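What should I be writing down before I count a peg-insertion run as valid?

Posted by Amanuel Mekonnen, 5 Oct 2018

Hi all! I'm a hobbyist who sort of slid into simulation work through a night class, and I'm stuck on a question that's more about good habits than code.

I've got a simulated arm doing peg-in-hole (square plate, round hole, short peg) and I want to compare two controllers fairly. I have 3000 runs from the first one and I'm about to start another 3000 with the second. My study partner looked at my notes and asked what my rule was for calling a run a success, and, um, I didn't have one. I'd been going by the peg being in the hole when I paused the thing. Then I ran into moments like this one, with the peg sitting in the hole but leaning over, and I couldn't decide what to write.
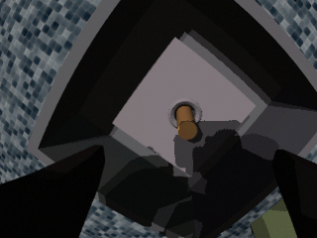
What I'd like to know

Is there a proper standard for this? Do people have an agreed angle, or an agreed depth, or does everybody make up their own? And do I have to throw away the first 3000 if I change my mind about the rule now? They took forever and I'd really rather not.

Also, if it matters, I save the final peg pose and the contact forces for each run, but I only save camera pictures for a few of them. My scene is a modified one from the Tesfamariam starter pack. I'm not sending this to a journal or anything, it's just a report for the class, but I'd like it to be something I'm not embarrassed by later.

Thanks in advance!

Posted by Mekdes Asfaw

You can keep your first batch, so breathe! You saved the final poses, and that means you can score the old runs again with whatever rule you settle on. If you'd only kept a yes or no for each one I'd have worse news.

I don't know of one number everybody uses for tilt or depth. It depends so much on the clearance between peg and hole that a borrowed number wouldn't do you much good anyway. What I do (and what we did on the Vandbridge comparison, where I got yelled at until I did it) is write the rule in a text file before looking at any results from the second controller. Mine usually has a minimum depth, measured along the hole axis, a maximum angle between the peg axis and the hole axis, and a hold time, meaning both of those have to stay true for a set stretch after the gripper lets go. A leaning peg is exactly what the hold time is for. One paused view can't tell you if it's on its way in, on its way out or jammed, so I wouldn't score anything from a pause. Ever!

Then there's a force limit. I log it as its own column and don't fold it into success. A controller that gets the peg in by shoving like a maniac should show up in the table as getting the peg in AND breaking the force limit, and the reader can decide how much they mind.

Oh, and make a third box for runs that are broken for reasons that have nothing to do with the controller. Peg spawned inside the plate, physics blew up, that sort of thing. Decide what goes in there ahead of time too, or you'll find yourself tossing the embarrassing ones in (ask me how I know). Report how many ended up there for each controller.

The other half of this is making sure both batches start from the same place, and people are really sloppy about it. Before each batch I park the arm in its home pose with the gripper open and holding nothing, and I save one wide view of the whole room along with the config. 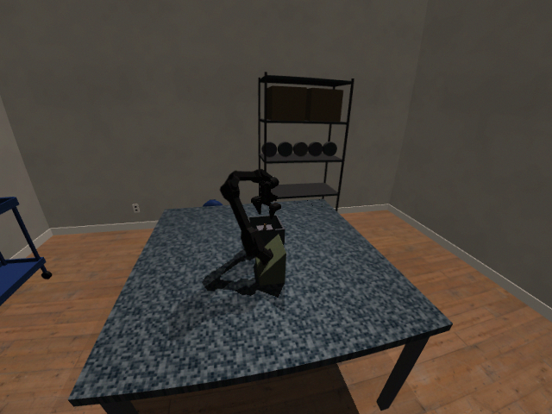

I also save the random seeds, the physics time step, the friction values and the simulator version. If your second batch runs on an updated version you can't really say which change made the difference. I once lost most of April to an update that nudged a default friction setting, and I only caught it by comparing two config files line by line at one in the morning. Use the same seeds for both controllers if you can, so that each run has a partner with the identical starting offset. It makes the comparison a lot tighter for free.

And save a few more pictures! You don't need all of them. I pull 200 runs at random, look at them myself without knowing which controller they came from, and check that my eyes agree with the rule. When they don't, it's nearly always the angle that needs another look. If you do change the rule at that point, say so in the report and rescore everything, both batches.

Posted by Skaverberg

just use depth. if it's in it's in

4000 runs per controller is what I do, 3000 is fine tho

Posted by Molulico

Agree with Mekdes on nearly all of it, but I'd go easy on the hold time for a class report. Pick something short and state it. I've watched people spend two weeks arguing over that one setting and then run out of time to write anything up.

I wouldn't go with depth alone, sorry Skaverberg. With a loose hole you can get a fair bit of depth and still have a peg that's nowhere near straight, and then your assembly step after it fails and you get to wonder why.

One small thing to add: put the rule on the first page of the report, right above the success rates. I've read so many of these where it's buried in an appendix, or it's in the code and the code isn't attached.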